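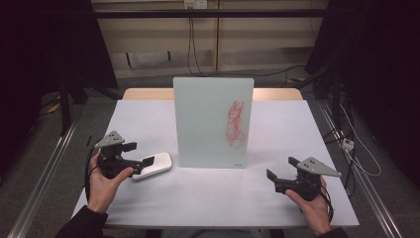
Worlow wants to know whether the Dostine result holds up, and so do I. They report that 33 demonstrations with hand-held grippers were enough to train a two-arm policy to wipe marker off a board. Has anyone repeated it away from their own table? I have my doubts.

Oyewole
6 June 2022
We tried. 18 successes is what they print, but look at how the trials were scored. A wipe counted if any of the ink came off. I'd call that touching the board. With a stricter rule we got 5, same number of trials, same red marker. Our grippers weren't identical to theirs, so take that for what it's worth.

Endetti
works fine for me

Worlow
Fine on how many boards? The paper has 2, and both were in the training data. Moving the board a little to one side would be a fair test and I can't find it anywhere in the appendix. Until someone posts those runs I wouldn't build on this.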